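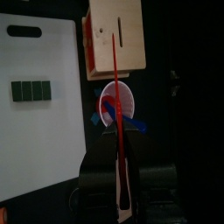

Learning to cook for one

7/29/22
By Hedlund
Reading time: 2 min
Print | E-mail

This evening I made lentil soup again, the third time since I moved to Mostitz. In June I promised myself to write down what I cook, so that my German and my stomach would both improve. The German part I gave up quickly. I write in English, slowly, with the dictionary open.

The recipe is for four people and asks for 500 grams of lentils. I took 200 and thought this was modest, but they grew and grew in the pot, and now I have soup until I don't know when. At home there was always somebody who came into the kitchen with a plate. I did not learn small quantities there.

The carrots are from the shop on the road to Humberg. They sell only large bags, so I must eat carrots also for breakfast. I bought a packet of Tasteo stock too, which I find too salty. My grandmother would boil bones for five hours and the windows would become wet. I don't have the patience, and the smell would go up the stairs to the neighbours.

I put vinegar at the end, one spoon, and this was the best idea of the day. It tasted nearly like at home - nearly, because the bread here is different, darker and a little sour. I am beginning to like it. I ate by the window and listened to the swifts, which were very loud after the rain.

For tomorrow: buy small jars with lids, ask at the bakery if they sell a half loaf, and find the letter about the heating. The onions in the drawer have started to grow green again, so they must go first.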